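Gikden、トレーニングジム「Sorngate」に壁掛け式の用具収納を導入

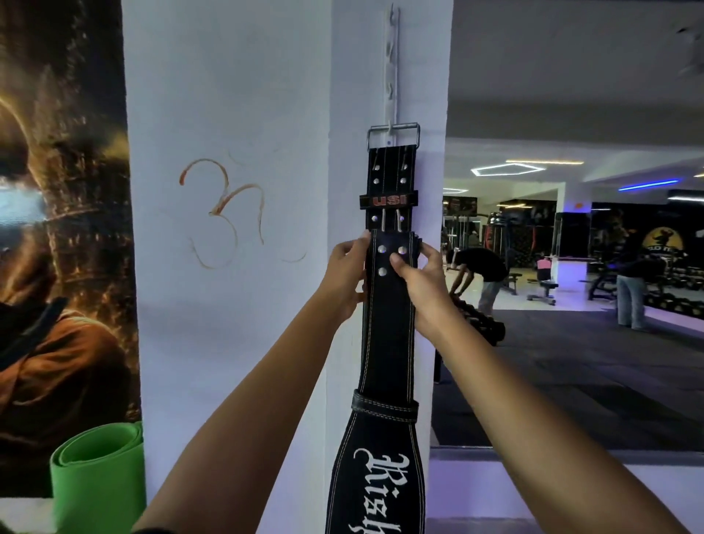

11/5/22

株式会社Gikdenは、当社が運営するトレーニングジム「Sorngate」において、リフティングベルトとトレーニング用マットの置き方を全面的に見直し、壁掛け式の収納を始めましたことをお知らせいたします。

■ 見直しの背景

Sorngateの会員は現在1,434名です。ウエイトトレーニングをする会員が増えるにつれて、ベルトをベンチの上や床に置いたまま次の種目に移る方も多くなりました。8月に行いました会員アンケートでは、「使いたいベルトがどこにあるか分からない」「床に置いてあるベルトにつまずきそうになった」という意見を多くいただきました。

今まではベルトを箱の中に重ねて入れていました。この方法では下のベルトを取り出すときに全部を動かさなければならず、革に折りぐせがつくことも問題でした。

■ 新しい収納の内容

フロアの白い柱に、小さなフックが縦に並んだ細長いレールを取り付けました。レールも白い色ですので、柱となじんで目立ちません。ベルトは金属のバックルをフックに掛けて、縦にまっすぐ下げます。巻いたり折ったりする必要はありません。

施工は内装会社のSleimanに依頼しました。営業を続けながらの工事でしたが、2日間で完了いたしました。期間中、音などでご迷惑をおかけしました会員の皆様に、あらためてお詫びとお礼を申し上げます。

ジムで貸し出しているベルトは16本です。また、名前やお好きな言葉を刺繍したご自分のベルトを持って来られる会員もいらっしゃいます。ご自分のベルトも、トレーニング中はフックに掛けていただいて結構です。ただし、お帰りの際は必ずお持ち帰りください。

マットは使用後に巻いて、壁際に立ててお戻しください。広げたままにしますと、後の方の通り道が狭くなります。

■ ベルトの戻し方のお願い

汗がついたときは、備え付けの乾いた布で内側を拭いてください。水で濡らした布やアルコールは、革が硬くなることがありますので使わないでください。

ダブルピンのベルトは、ピンを穴から完全に抜いてから掛けてください。掛けるときは片手でベルトの中ほどを支えていただきますと、バックルが柱に当たらず、安全に戻せます。一つのフックに2本以上を重ねて掛けることはご遠慮ください。

縫い目のほつれ、リベットのゆるみなどにお気づきになりましたら、そのまま戻さずに受付へお渡しください。点検の上、修理または交換をいたします。

■ 今後の予定

当社では今回の取り組みを「Gevska」という名前の館内整理計画の第一段階としています。次の段階では、トレーニングチューブと縄跳びの収納を同じ方法に変えることを検討しております。時期が決まりましたら、館内の掲示でお知らせいたします。

会員料金と利用時間の変更はございません。ベルトの貸し出しは、これまでと同じく無料です。

■ お問い合わせ

株式会社Gikden Sorngate運営担当
ご意見とご質問は、Sorngate受付でもお受けしております。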